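Ustix Support Portal
Ticket 604
Product: Clornuvix hand-held gripper, two-finger
Site: Coutinho lab, bench 4
Category: Fault – jaw width reading
Priority: Medium
Status: Resolved, monitoring

Opened by Solange Sampaio

Width reading freezes partway through a recording. The fingers open and close normally by hand, but the logged value stays at whatever it was when the freeze began. No error on the status screen. We only find out when we replay the file and the plotted width is a flat line.

The task is cloth folding on the wooden table. We lost 13 recordings this morning before anyone checked the plots. Power cycling brings the reading back for a while, then it freezes again. Firmware is the current release. Please advise, we have a full afternoon planned on this unit.

Reply from Kittipong Thaweesak, Ustix Support

Thanks for the report. Please try the following and post what you see.

Run the width calibration with the fingers fully closed, then fully open. Save both values.
Leave the gripper open on the bench for 5 minutes with logging on and don't touch it.
Open and close it slowly by hand and watch the live value.
Swap the encoder cable with one from a working unit.

Do not keep recording on this unit until the cable has been checked. If the reading freezes while the jaw is open, the replay arm will hold its own fingers open when it should be closing, and it can push into the table.
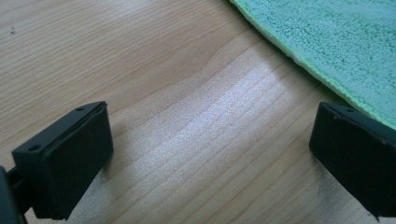
Natanael Xavier
Lab technician, Coutinho

I took this over from Solange. The jaw goes to full width without binding and the calibration passed both times I ran it, so I don't think it is mechanical. There are small scuffs on the upper face of the right finger. I doubt they matter for this but am noting them.

Idle test: no freeze, value steady for the whole 5 minutes.

Slow open and close: froze on the third cycle. The live value stopped while I was still moving the fingers. It came back when I bent the cable near the handle – let go and it stopped again. I could repeat that every time.

Cable swap: I used the one from bench 5. Ran 4 folding recordings in a row and all the width plots look right. Then I put the suspect cable on the bench 5 unit and that one froze too.

On the replay risk, nothing was replayed from the bad files. I moved them to a separate folder so they don't get into the training set by accident.

Reply from Kittipong Thaweesak, Ustix Support

That is enough to call it the cable. It was most likely flexing at the strain relief. I have asked Tiranthorpe to ship a replacement with the longer boot. Please fit the clip that comes with it, one hand's width back from the connector, and leave some slack.

Can you send the old cable back in the same box? Also, the next release will add a warning when the width value hasn't changed but the gripper is moving. Until then, please check the plot after each recording.

Reply from Natanael Xavier

Replacement arrived and is fitted with the clip. Calibration redone, values saved with the unit. Bench 5 has its own cable back. Old cable is packed and labeled with the ticket number.

Solange will rerun the lost recordings. Please leave this open until she has finished.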